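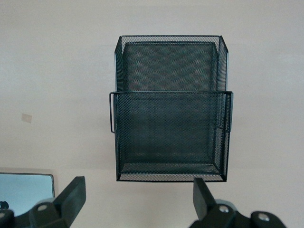

Two of our arms went back into service in June after their spring going-over, and I've been wanting to write something for the newsletter about how we look after them ever since, partly because people keep asking and partly because I enjoy the job far more than I probably should! The one we call Flomano gets the most attention, as it spends its days fetching and returning things, and the mesh wall organiser is its hardest regular stop. From the wrist camera you get the two pockets straight ahead, one behind the other, with the black finger pads coming up on either side of the lower basket, and that's the view we use for nearly all the checking I'm going to describe.

Start with the pads. They're flat, they're black and they do all the touching, so they wear before anything else does. Lerato Sibiya wipes them with a barely damp cloth at the start of every shift and runs a thumbnail across each face, feeling for ridges. A ridge you can feel is a ridge that will catch on mesh. We used to change pads when they looked tired, and now we change them every 500 grips and write the date on the old pair. (The old pairs live in a biscuit tin. I have plans for that tin.)

After the pads come the bolts in the finger linkages. They work loose slowly, and the first sign is usually a tiny bit of play at the fingertip, so small that you'd miss it by eye. Hold the tip between finger and thumb with the power off and the arm locked, and rock it gently. If it clicks, get the driver out. Please use the torque driver from the Castier kit and leave the ordinary hex keys in the drawer, however handy they look. Dwight Landry spent a whole afternoon last winter getting a rounded bolt head out of the left finger, and he would like me to mention it.

Then there's the camera, my favourite part. It sits close to the fingers and picks up dust and fingerprints at a shocking rate. A dry lens cloth is all it needs. Once it's clean we send the arm to its parking spot in front of the organiser and compare the live view with the saved one. What we want is both pads in view at the bottom and the basket sitting in the middle, with plenty of bare wall either side. If the basket has drifted to one side, something has moved, and it's nearly always the camera bracket. Loosen the bracket, nudge it, tighten it, look again. Allow 8 minutes the first time you do it and don't let anyone chat to you.

Mesh is a lovely test for all this. It's fussy stuff for a camera, with all those little holes, and where you look through one layer to another you get a diamond pattern that shifts when the arm does. Our first depth settings couldn't cope with it at all. Fraser, the software we use for the approach moves, kept deciding that the front of the basket was further back than it was, and we had some very undignified nudges. The cure was to stop asking it to measure the mesh and give it the solid wire rims to aim for. Lerato worked that out over one lunch break and the change took her less time than eating her sandwich. I was so pleased I rang Dwight at home.

A few smaller bits. The cable that runs down the forearm should have a soft loop at the wrist, big enough to get two fingers through. If it's been pulled tight, ease some slack back before you move anything. Check the emergency stop every morning by pressing it, please, and then resetting it, and initial the sheet. The grease for the base joint is the Cedum tube on the top shelf, and a pea-sized blob is plenty. More than that ends up on the floor and then on my shoes.

We'd love a couple more people on the rota. You don't need any background in machines, only steady hands and a willingness to write things down, and Lerato will go through the full check with you as many times as you like. Come and find us at the bench from half past eight, when the arm is parked and the covers are off, and you can have a go at the bolts yourself. Bring your own mug.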